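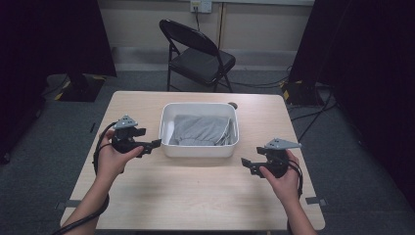 Gray cleaning cloths keep coming out of the bin in a wad. How do you store yours?

Asked in Laundry & Linens, April 1, 2018

OK, so this is a silly one but it's been bugging me and my husband has stopped listening. I keep my everyday cloth in a white plastic bin, the low rectangular kind with rounded corners, and the bin lives on a little pale wood-grain table by the back door. I love having it right there. I grab the cloth, wipe whatever the kids did, and toss it back in.

Problem is that tossing it back in is all I ever do, so it's one big crumple that fills up most of the bin and looks like I forgot to do laundry. And when I want to dust with it, it's got creases set in that leave little streaky lines on the TV stand (maybe I'm imagining the lines, but I don't think so).

I've tried folding it in quarters and it pops open. I've tried rolling it and it unrolls. The cloth is a pretty soft gray one, nothing fancy, I got a pack of 4 of them at Hijazi when they were clearing out the kitchen aisle. The other ones are in a drawer and they look fine, which makes it worse!

So: is there a fold that stays put in a shallow bin? Or do I need a different bin? I'd like to keep this one if I can, it's an Esix and it fits the table perfectly with room to set my keys down. Also does anybody iron these or is that insane?

Thanks in advance, you guys were so helpful with my shower curtain thing in June.

3 answers

Answer 1 (marked as best by the asker)

I do mine the same way my mom did dish towels and it holds up fine in a low bin. The trick is you fold to the size of the bin and not to some size you decided on ahead of time. Lay the bin next to the cloth so you can see how long it is.

Spread the cloth out flat on the table, and I mean really flat, run your palms from the middle out to the corners. Pull the corners a little if it's been balled up for a while. Then fold the long sides in so they meet in the middle, like closing a pair of shutters. Now fold it in half along that same line so all your raw edges are on the inside. You've got a long strip. Fold the two ends in toward the center and then fold the whole thing shut like a book. Smooth it once more and put it in with the fat folded side facing up.

It stays because the ends are tucked inside and the fold is what's on top. Quarters pop open since there's nothing holding them. If your strip comes out longer than the bin just make the end folds a bit deeper.

Take the bin off the table while you fold, by the way. I used to try to do it around the bin because I'm lazy and you end up with one side all bunched.

No on the ironing. If it's a microfiber kind the heat can ruin it, and if it's cotton, well, you do you, but I've got 2 boys and a dog and I'm not ironing a rag. What I do is pull it out of the dryer while it's still a tiny bit damp, give it two good snaps, and hang it over the oven door handle for an hour. Creases mostly fall out.

As for the streaky lines, I don't think you're imagining them! I'd bet on fabric softener though. Leave it out for a couple of washes and see.

Comment from the asker: Tried this tonight and it's still folded after dinner, which is a record. And yes I use softener on everything, oops. The pile from the end folds is a little taller than the rim, does that matter?

Reply: Nope. Mine sticks up over the rim too, makes it easier to grab.

Answer 2

get a bin with a lid. problem solved you cant see it

Answer 3, from Elias Matar

I clean offices in the evenings, so I go through a lot of these. I agree with most of the first answer but I'd go about it from the other end and ask if one cloth should be living in that bin at all.

If you wipe up kid spills with it and drop it back in, it's probably going back in damp a lot of the time. A solid plastic bin doesn't let anything dry out, and folding it up nice and tight will make that worse. You'll get the sour smell, and once they get that smell it takes a hot wash and some white vinegar to get rid of it, sometimes more than one go.

What I'd do in your shoes is bring the others out of the drawer. Keep three folded in the bin standing on edge like file folders, and put a hook on the side of the table or the wall for the one in use. When it's dirty it goes in the wash and you pull the next one. Standing them up also means you can take one without messing up the rest, and in a shallow bin they hold each other upright as long as there's enough of them in there. With only one it'll just flop over, so lay it flat if you stick with one.

I had a Wasodier divider tray for this at one job and it was OK, but you can get the same result by cutting down a cereal box and sliding it in. Costs nothing.

On the bin, I wouldn't replace it. Low rim is good. You can see what's in it and you can get both hands in. Wipe it out now and then, lint collects in those rounded corners. I use warm water and one squirt of dish soap.

Comment: does the hook thing work with the stick-on kind? my table is rented

Reply from Elias Matar: Should be fine for one cloth. Clean the spot with rubbing alcohol first and leave it overnight before you hang anything on it.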